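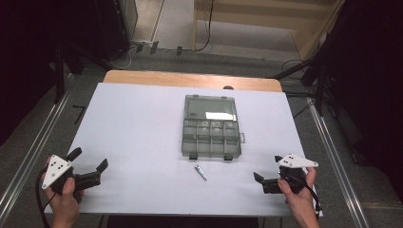

3.2 Task and recording procedure

The sorting task was chosen by the student teams in March, after two trial sessions at the Skenotora workshop. Each team had to teach a policy to pick up a small metal part from the table and put it in a named compartment of an organiser box. The lid was left open in the first set of recordings and closed in the second, so that opening it became part of the task.

Demonstrations were given with a pair of hand-held grippers, one in each hand (Figure 2). Students worked in pairs - one recording, the other resetting the table and keeping the log. Pairs swapped after every 40 demonstrations. We had planned longer turns, but grip fatigue was a common complaint in the trial sessions and the later recordings in a turn were slower.

Figure 2. Two hand-held grippers with marker plates during a demonstration. The metal cylinder lies in front of the open organiser box.

The course produced 2,275 demonstrations, of which 400 were set aside for testing. A demonstration was thrown out if the part left the table or if tracking of either marker plate was lost. Most losses of tracking came from students turning the wrist too far when reaching over the box. The Trerkomer team dealt with this by agreeing on a fixed approach from the right, and the Umetti team moved the box closer to the near edge. Both changes are kept in the released data and are noted in the log.

Start positions were not marked on the table. Students were told only to vary the place and angle of the part, and 38 log entries record a start position that the pair thought was out of reach. These were kept.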